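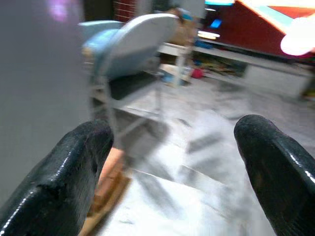
Brarwood Compact Refrigerator

A small single-door refrigerator for a family room, a rented flat or a kitchen that already has a full-size one. The body is pale silver-gray and the door liner is light blue. A wire rack runs across the main compartment, and the deep bin low on the door takes bottles standing up. The door swings wide, so leave clear floor on that side before you move tables and chairs in.

Raise it if your floor gets mopped often. Bricks work well — stack them under both sides and check that the body doesn't rock. Keep the gap between the stacks open for air. 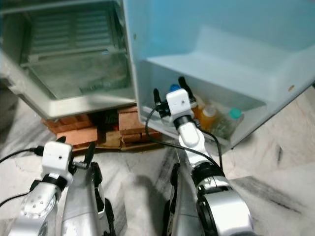
Petrauskas: Ours has been up on bricks for over two years. The bin holds everything the kids drink, and they can reach it without climbing.

Warranty is two years on the body and five on the compressor. Delivery from Grurkbridge takes seven days. Bricks are not supplied.

Goes with: Flarnen children's table and chair
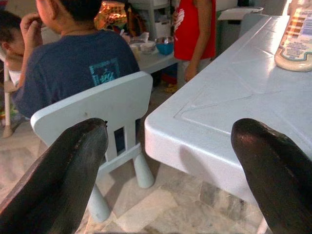 Gunārs Koppel
Product Editor, Home and Kitchen

The Flarnen set is pale blue plastic with rounded edges. The tabletop has a recessed panel, and the chair back has an opening under it — handy for picking the chair up. Wipe with a damp cloth and mild soap. Table and chair are sold separately.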